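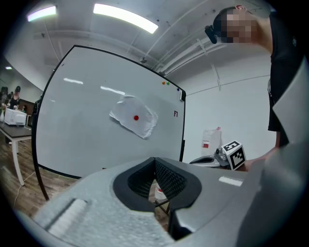
Home | Room Hire | FAQ | Find Us
Filed under: Using the room
April — Rocío Pereyra

Whiteboards first, as that's what most of you email about. Yes they're included, no you don't book them seperately. Magnets stay with the board — the orange, green and blue ones live up in the top right corner, by the little grey block, so put them back there when you pack up. Paper scraps down, please, before you go.

What are the red codes for?
Each surface has its own. F1 is a whiteboard. Quote the code if something's scratched or wobbly, saves me walking round guessing.

What can I clean the boards with?
Dry cloth, then the Druvusska spray from the cupboard. Not kitchen spray. Gervasio Jara spent a whole morning getting that off the last one.

Can I use my own pens?
Dry-wipe only. Check the cap. Then check agian.

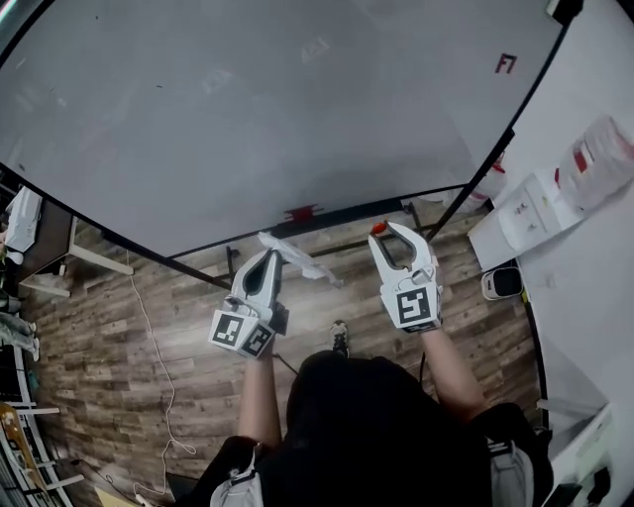

Tables — same rules really. White tops mark easily, so no tape and no hot mugs. Smudges are fine, we go over everything at 1640 daily (twenty to five if you prefer).

Can we move the tables?
Yes, 2 people, lift don't drag. Unplug first and keep leads off the walkway.

Where do bags and wrapping go?
Bin by the Pulby Street door. Not left on the tables, not on the bars underneath.

How many can we have in?
27 seated. More than that, ask about the Bustos room upstairs.

Lost the key?
Ring the Dimmont office before 5. After that, Gervasio, and be nice.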